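4.2 What the shift felt like from the table

I went into the Wirkstead study thinking the people on the packing side would mostly talk about speed. They didn't, at least not to me.
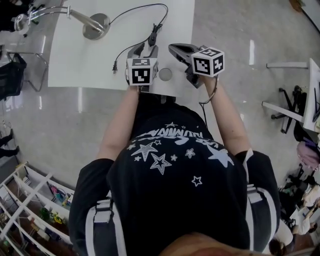 Figure 3. Demonstration work with two hand-held grippers at a white table, seen from above.

What they talked about was their hands! Before the Bralell line came in, a day meant packing orders. Now, for part of each shift, it means showing a task over and over with a gripper in each hand, so the Tanabe arms can learn it later. We logged 2,384 demonstrations between May and 8th October, and I sat in on 200 of them (my notes are a mess, but a happy mess).

Three things kept coming up in the interviews. People missed feeling small parts with their fingertips. They liked having a say in how a job gets done, and a few told me it was the first time anyone had asked. And they worried, quite reasonably I think, about who gets credit once the arm takes over a task they taught it. Histix, the scheduling tool, records a demonstration as idle time, which annoyed pretty much everyone I spoke to, me included.

Pay is a separate question and I come back to it in Section 5, along with the 700 survey comments we haven't finished coding yet.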